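Grelness asphaltiert Betriebshof in Celtley neu

Celtley. Das Tiefbauunternehmen Grelness hat die Asphaltarbeiten auf dem Betriebshof an der Nordzufahrt von Celtley aufgenommen. Erneuert werden die Fahrgasse zwischen Tor und Materiallager sowie die angrenzenden Stellflächen. Auftraggeber ist der Baustoffhändler Skemska, der das Gelände seit mehreren Jahren nutzt. Die Arbeiten sollen im November abgeschlossen sein.

Die alte Decke stammt noch vom Vorbesitzer und war für leichtere Fahrzeuge ausgelegt. Vor allem in der Kurve hinter dem Tor hatten sich Spurrinnen gebildet, in denen nach Regen das Wasser stand. Im vergangenen Winter brach der Belag an mehreren Stellen auf. Skemska ließ die Löcher zunächst mit Kaltasphalt schließen, entschied sich im Frühjahr aber für eine vollständige Erneuerung.

Grelness fräst den vorhandenen Asphalt ab und verdichtet anschließend die Schottertragschicht neu. Darauf kommen eine Tragschicht und eine Deckschicht. Das Quergefälle wird auf 2 Prozent angehoben, damit das Wasser zur neuen Rinne an der Ostseite abläuft. Die Rinne selbst ist auf einer Länge von 200 Metern bereits gesetzt. 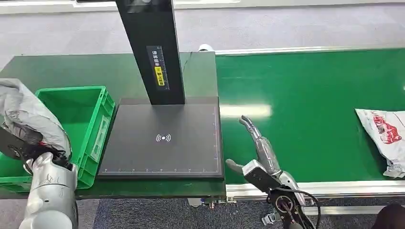 Schwarze Scanstation mit Lineal am Rand der Grundplatte, links eine grüne Kunststoffkiste.

Das Fräsgut wird auf dem Gelände zwischengelagert und später in der Mischanlage Ambaye aufbereitet, die auch den neuen Asphalt liefert. Die Anlage liegt 20 Kilometer von der Baustelle entfernt. Nach Angaben von Grelness kann das Mischgut damit auch bei kühler Witterung mit ausreichender Temperatur eingebaut werden. Bei Dauerregen oder Bodenfrost ruht der Einbau.

Gearbeitet wird in zwei Abschnitten. Zuerst ist die Westhälfte des Hofes an der Reihe, danach die Seite mit den Schüttgutboxen. Sand, Kies und Splitt bleiben während der gesamten Bauzeit erhältlich. Kunden mit Anhänger werden gebeten, die hintere Einfahrt zu benutzen. Die Ausgabe öffnet um 7 Uhr, Lastwagen über 7,5 Tonnen werden bis zum Ende des ersten Abschnitts nur nach Anmeldung abgefertigt.

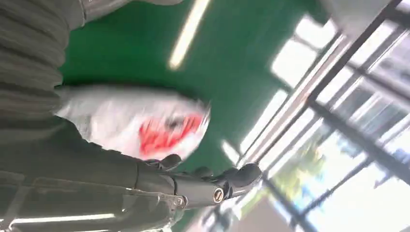
Für Anwohner kommt es vor allem durch die Transporte zu Behinderungen. An der Nordzufahrt gilt im Bereich der Baustelle Tempo 30, das Parken ist auf der Hofseite untersagt. Der Gehweg gegenüber bleibt frei. Die Fräsarbeiten finden nur tagsüber statt, Nachtarbeit ist nicht vorgesehen.

Zum Auftrag gehören auch Betonarbeiten. Vor der Fahrzeugwaage wird eine Platte aus Stahlbeton gegossen, weil Asphalt an dieser Stelle durch das ständige Anfahren und Bremsen zu schnell verschleißt. Die Platte muss vor der ersten Belastung aushärten, die Waage ist in dieser Zeit außer Betrieb. Skemska rechnet kleinere Mengen solange nach Schaufelvolumen ab.

Zu den Kosten machten beide Unternehmen keine Angaben. Die Markierung der Stellflächen folgt nach Abschluss des zweiten Abschnitts.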